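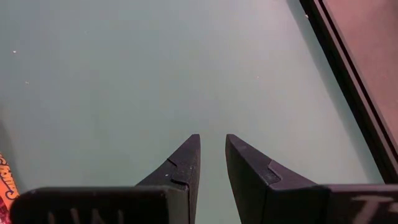 So, hallo zusammen, schön, dass ihr da seid! Ich rede heute über Tischplatten. Über die Fläche, auf der ihr eure Brote schmiert, Steuerbescheide ausfüllt und abends die Ellbogen ablegt, und ja, ich kann das eine Weile lang, ihr seid gewarnt. Farbe zuerst, weil mich das alle fragen: Das blasse Graugrün hinter mir, fast schon Seegrün, matt, ohne Maserung, ohne Muster, ist im Moment mein Liebling. Schaut mal links oben, da liegen zwei winzige weiße Pünktchen, Krümel oder Staub, was auch immer. Auf so einer ruhigen Fläche findet das Auge die sofort. (Kurz warten, die Leute suchen lassen. In Reihe eins kneift immer jemand die Augen zusammen.)

Damit sind wir beim ersten Punkt: Wie viel Krümel haltet ihr aus? Das meine ich ganz ernst! Einfarbig und matt heißt, man sieht den Krümel. Gesprenkelt heißt, man sieht ihn nicht, er ist aber trotzdem da und klebt einem morgens am Unterarm. Ich gehöre zur ersten Gruppe, ich will wissen, woran ich bin. Meine Mutter hatte früher eine Platte in Granitoptik, und wir haben die eigentlich mit der Hand geputzt, also blind, einmal drüberstreichen und fühlen, wo noch was liegt.

(Handzeichen: Wer hat zu Hause matt, wer glänzend? Nicht kommentieren, nur gucken, kommt später noch mal.)

Bei Bostus haben wir im Februar eine kleine Umfrage gemacht, 146 Leute haben geantwortet, und die häufigste Beschwerde über den eigenen Esstisch waren Wischstreifen. Kratzer kamen erst danach, Wackeln noch weiter hinten. Wischstreifen! Ich hätte Haus und Hof auf die Kratzer gesetzt. Und die meisten davon kommen vom Lappen, der kann einem fast leidtun, was der alles abkriegt - Spülmittel von gestern, ein bisschen Pfannenfett, und dann soll er die Platte sauber machen.

Wie ich wische, falls es jemand wissen will (es will immer jemand wissen): zwei Tücher. Eins gut ausgewrungen mit lauwarmem Wasser, eins trocken hinterher. Ein Tropfen Spülmittel, wenn es gekleckert hat, sonst gar nichts. Bahnen von der Wand zu mir, nicht im Kreis, im Kreis schiebt man die Krümel nur spazieren. Bitte keine Scheuermilch auf matte Flächen, die poliert euch glänzende Stellen rein, und zwar genau da, wo ihr immer sitzt. Ich habe bei mir so einen Fleck, der ist zehn Zentimeter breit und hat die Form von meinem Ungeduldigsein.

(Wasser trinken. Nicht zu schnell werden hier, letztes Mal war ich vier Folien zu früh fertig.)

Zweiter Punkt, Licht. Eine helle matte Platte sieht über den Tag nie gleich aus. In der Mitte ist sie unter einer Lampe gern ein bisschen heller, zu den Ecken hin wird sie dunkler, und das macht sie lebendig, obwohl gar nichts drauf ist. Bei der Mancuso, das war unsere Hochglanzplatte, hatte man stattdessen die komplette Deckenlampe auf dem Tisch und beim Frühstück das eigene Doppelkinn. Schön zum Fotografieren, aber morgens um sieben will ich das nicht. Wenn ihr also Muster mit nach Hause nehmt, legt sie hin und lasst sie liegen! Zwei Tage mindestens, unter eure Lampe, an euer Fenster, mit Kaffeetasse drauf. Im Laden sieht Graugrün oft einfach nur grau aus, und dann kauft man es nicht, und das wäre jammerschade.

Dann noch die Kanten, da werde ich gern ausführlich, heute nur kurz. Dunkle Kante an heller Platte finde ich toll, weil man sie mit dem Augenwinkel erwischt, wenn man das Glas abstellt. Bei Flidico haben wir sie rundherum abgesetzt, und unsere Testfamilien haben das als Erstes angefasst, noch vor der Fläche. Einmal mit dem Daumen dran entlang, alle, auch die Kinder. Beim Pikatier war die Kante in derselben Farbe, da hat das keiner gemacht.

(Falls Zeit ist: die Geschichte mit dem Rote-Bete-Salat. Sonst weglassen, die dauert.)

Gut, ich habe hier vorn zehn Musterplatten liegen, die dürfen jetzt rumgehen. Fasst die an, hauchen ist auch erlaubt, macht ruhig Fingerabdrücke drauf. Und jetzt noch mal die Hände bitte: Wer von den Glänzenden würde wechseln? (Zählen lassen, dann Fragen. Muster am Ausgang wieder einsammeln, auch die kleinen!)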